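Does Wider Sidewalk Space Bring People Downtown? A Second Look at the Killent Claim

Student project report, Urban Studies methods course
Submitted August 19, 2020

1. Why we picked this question

Cities love to say that if you widen a sidewalk, more people will walk on it. The claim shows up in grant applications, in slide decks and in most of our course readings. We wanted to know how good the evidence was in one place we could check ourselves, so we chose Killent Street, where the sidewalk was widened between Manolakis Square and the bus stop. The city's summary of the project says the street is now "busy at all hours." It gives no counts from before the work and only one from after it.

Our group started out friendly to the idea. All of us walk to class, and all of us prefer a wide sidewalk to a narrow one. Liking something is a poor test of whether it did what was promised.

2. What the city measured

The after count was done by a consulting firm, Custus, on a single afternoon in April. Custus recorded 267 people passing the corner in the hours it watched. The number has been repeated in the local paper and on the project web page, where it is called a "strong result." Strong compared to what? We asked the planning office for a before count and were told one had not been part of the contract.

The count has other problems. The report doesn't say if a person who crossed twice was counted twice. It doesn't say what the weather was. The corner is next to a bus stop, so a bus letting off riders could push the total up in a minute or two without one extra person choosing to walk there. We don't claim any of this happened. The report leaves no way to rule it out.

3. What we did

We picked two blocks. One was the widened block on Killent Street. The other was a block of Soseo Avenue with the old narrow sidewalk, similar shops and a bus stop of its own. We watched each block on 5 different days, for 20 minutes each time, always starting at the same hour. We counted anyone on foot who passed a line we had agreed on beforehand. Strollers counted as one person plus the child. People waiting for a bus were left out unless they crossed the line.

We also read through the project's design documents, which are public. They include drawings, a budget and a set of computer views of a downtown street.

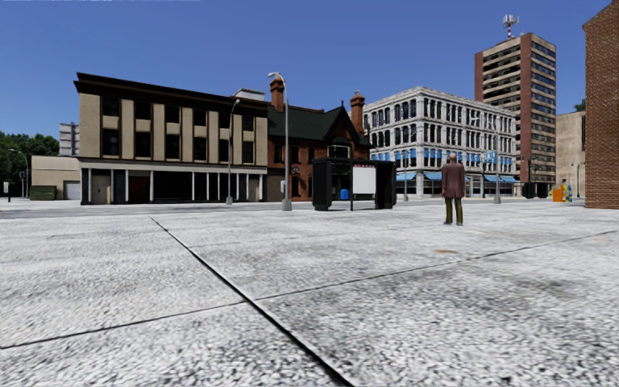 Figure 1. Computer-rendered street view with a pedestrian on concrete pavement.

Views like this are useful for showing materials and scale, and we have no complaint about them as drawings. Our complaint is with how the text around them is written. The design documents move from "the new sidewalk will allow more people" to "the new sidewalk will bring more people" within one page. The first statement is about room. The second is about behavior, and it needs evidence from the street.

4. What we found

The widened block did have more walkers than the Soseo block on most days. On one day the order flipped, and on another the two were close enough that a single large group would have changed the answer. When we split the counts by direction, most of the gap came from people heading toward Manolakis Square in the late part of our watch, which is also when the shops on the square are busiest.

That fits at least two stories. Maybe people take Killent Street because the sidewalk is nicer. Maybe they take it because it is the shortest way to the square, and they would have done so on the old sidewalk too. Our data cannot tell these apart. Neither can the city's.

We did notice that people on the widened block stopped more often, to talk or look at a phone or wait for a friend. We had no column for this on our sheet, so it is only an impression, and we agreed to leave it out of the results table.

5. Limits

Our watch times were short. We only went out in the daytime. We chose the comparison block ourselves, and a different choice could have given a different gap. One of our early sheets was lost and that session had to be repeated the following week. Spring of this year was also a strange time to count people on any sidewalk, and we would not compare our totals with those from other years.

6. What we would ask for

Before the next block is widened, somebody should count it. The same corner, the same hours, the same rules for who gets counted, on several days, and then all of it again after the work is done. A nearby street that isn't being changed should be counted too. The cost would be small next to the paving budget.

We still like the sidewalk. We would vote for it on comfort and safety grounds, and the city could make that case without the foot traffic claim. Our count sheets and the line we used for each block are in Appendix A.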